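Hand-held grippers: budget for next year

Dulteck_Purchasing
16 Jul 2019
We must submit our equipment plan by January. The proposal is for 12 hand-held grippers from Rikel at 484 each, for household tasks such as the one below.

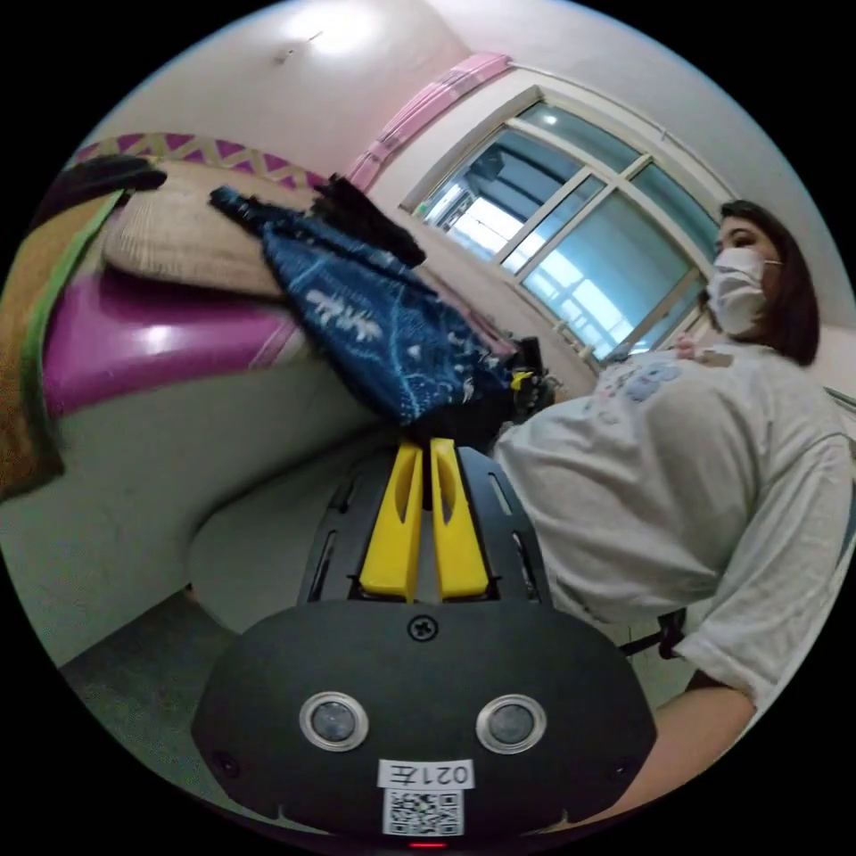
Folded umbrella held between the finger tips, bedroom task.

S. Tanguy
I would advise against 12 units. Spare fingers should have their own line -- we allow 112 per unit.

Ursu_Stores
I do not agree with Mr Tanguy. Spares can be ordered when required.

Dulteck_Purchasing
Noted. Would eight units be acceptable, with spares quoted separately?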